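Prulora Field Logger: a long review after 64 sessions outdoors

I've been meaning to write this up since November, when the second logger arrived and I finally stopped fighting the first one over SD cards. If you came here from the forum thread, hi! Yes, this is the Prulora Field Logger, the outdoor version with the wide camera, the fat gray remote and the tagging app. No, I haven't tried the indoor one.

Quick background so you know what I'm judging it on. I run data collection for Tindivura, a small project teaching a robot to get itself across open ground the way a person driving it would. A person drives, the logger saves what the camera saw along with what the person's thumbs were doing, and the model learns to match the second to the first. So I care about boring things: whether the video and the stick commands line up, whether a bad run is easy to throw out, and whether my hands still work at the end of the afternoon.

Getting it on the robot

Mounting took me a morning, and most of that was me being stubborn about cable routing. The camera clamp is great (chunky, one thumbscrew, hasn't slipped once). The recorder box wants to sit flat, and if your robot doesn't have much flat on it you'll be making a plate. Jomar Abella cut ours out of scrap and it has outlived two sets of screws.

The lens is seriously wide. You'll get bits of your own robot in the corners of the view pretty much wherever you put it, and straight edges bend toward the sides. I spent ages nudging the clamp back and forth before deciding to live with it. The bits stay where they are, the model gets used to them, and I'd take the extra ground at the sides any day. If you move the camera, though, write it down! We have a whole batch labeled "old angle" because I bumped ours up a notch and only noticed when I was trimming runs at home.

The calibration sheet is a plain printed grid and the app talks you through it. It asks you to tilt the sheet "gently" about nine times. Fine. It worked.

Where we've been using it

Mostly a big paved plaza with an office building across the far side. I love this place for collection. There's a lot of room to mess up in, there's a low curb to practice stopping short of, and the building gives you something steady to line up on when you want the same approach over and over.

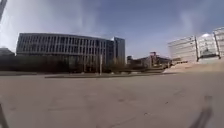

The first thing I do at the start of any session is three slow laps that don't count. The logger has a warm-up mode for this, where it records but parks everything in a separate folder, and I wish every tool had it. My driving in the first ten minutes is terrible. I oversteer, I stop for nothing, I forget which way the left stick goes. If that ended up in training, the robot would learn to be nervous.

After the laps I switch to short runs. Drive to a spot, stop, press the yellow button, turn, drive to the next one. The button drops a marker and the app later chops the recording into clips at those markers. We have up to 3,000 clips on the drive now, depending on how strict you are about the fuzzy ones, and I'd guess I hand-trimmed very few of them. With our previous setup (a laptop in a backpack, don't ask) I was trimming every single one.

The remote

Okay, the remote. I go back and forth on it. The sticks are lovely, with a long throw and a soft center, so small corrections come through as small corrections. That matters more than I expected. Zofia Wieczorek, who does our training runs, showed me plots from the old remote and it was all stair steps – nothing, nothing, full left, nothing. The new ones look like a person steering.

The yellow button, though, is right where my thumb rests. I've dropped 287 accidental markers so far (the app keeps a tally of deleted ones, which feels a little pointed). They're easy to remove one at a time and annoying to remove in bulk, and there's no setting for a longer press. I ended up gluing a little foam ring around mine. Ugly, works great.

It's also heavy. After a couple of hours I'm holding it against my stomach. There are loops for a neck strap and no strap in the box, which at this price, come on.

Sun

I want to give light its own section because the product page makes it sound like a solved problem. The camera handles clouds and flat gray light really nicely, with plenty of detail in the joints between the slabs, and it doesn't pulse brighter and darker when you turn, which our old camera did constantly. Point it toward a low sun and you lose a good piece of the picture anyway. One side goes white, the trees under it turn to mush, and shiny paving throws it right back up at you.

At first I was tossing those runs. Zofia told me to quit it, and she was right, the robot is going to have to drive into the sun sooner or later and it had better have seen some. So now glare is a tag instead of a reason to delete. The app lets you make up to eight custom tags and put them on the remote's side buttons, and I use mine for glare, people nearby, curb in view, and one called "hm" that just means look at this again later.

What I'd really like is an exposure lock. You can lock it in the app before you start, but you can't touch it from the remote, so if the light changes you're walking over to the robot with your phone out. Prulora, if you're reading: please.

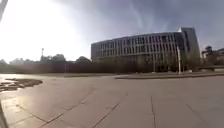
Syncing and files

This is the part I bought it for. The clocks on the camera and the remote agree, and they stay agreeing. I check it the low-tech way: stand the robot still, jab the stick, and look for the first bit of motion in the video. It lines up every time, on both of our units, including after the remote has gone to sleep and woken up.

Files come off as ordinary video plus a plain table of stick positions, one folder per run, with names you can read. Marilou Dizon wrote our import script over one lunch. I've used gear where you need the maker's own viewer to even find out what you recorded, so this made me happy in a way that's hard to explain to my family.

Copying is slow over wireless. Just pull the card. The card door is rubber and a bit stiff, and you'll want a fingernail.

A few smaller gripes while I'm here. The beep when recording starts is the same beep as when recording stops, so I've driven an entire beautiful run with nothing saved, more than once. There's a light on the recorder box but you can't see it if you're behind the robot in daylight. And the app shows battery as a little picture with three bars, where the last bar covers anything from "you have half an hour" to "goodbye."

How much variety you get out of one place

People keep asking me this so I'll answer it here. More than you'd think, less than you want. We stick to one plaza for a stretch, then change the starting points, the headings and the time of day, and we have two drivers swap partway through. The logger helps with this, sort of: there's a coverage view that draws your headings as a wheel, and when I first opened it I had one enormous wedge toward the building and almost nothing going the other way. Embarrassing! I'd have sworn I was mixing it up.
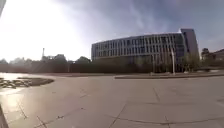
Since then I've been planning each session off the wheel. I pick the two thinnest wedges and do 12 runs in each before I let myself do anything fun. I also ask for a few deliberately wonky starts, with the robot angled badly or too near a curb, and then drive it out calmly. Those recovery clips are worth more to us than another pile of perfect straight lines. When the model drifts a little, it needs to have seen somebody fix a drift.

The one thing the coverage view doesn't do is distance. It'll tell you you've got plenty of headings and say nothing if every run started from the same far corner. Jomar keeps a sketch on graph paper with dots on it, and that's still our best tool for that.

Would I buy it again?

I did buy it again, so yeah. For outdoor driving data with one or two people holding the remote, it's the least fussy thing I've used, and the sync alone is worth the money. If you're working indoors, or you need several cameras at once, I'd look around first – this one takes a single camera and the company hasn't said anything about changing that.

Get a neck strap and a spare card. Put foam around the yellow button on day one, and check for the recording icon in the app before you set off, because that beep will fool you.

I'll update this when the new firmware comes out. The notes mention two different beeps.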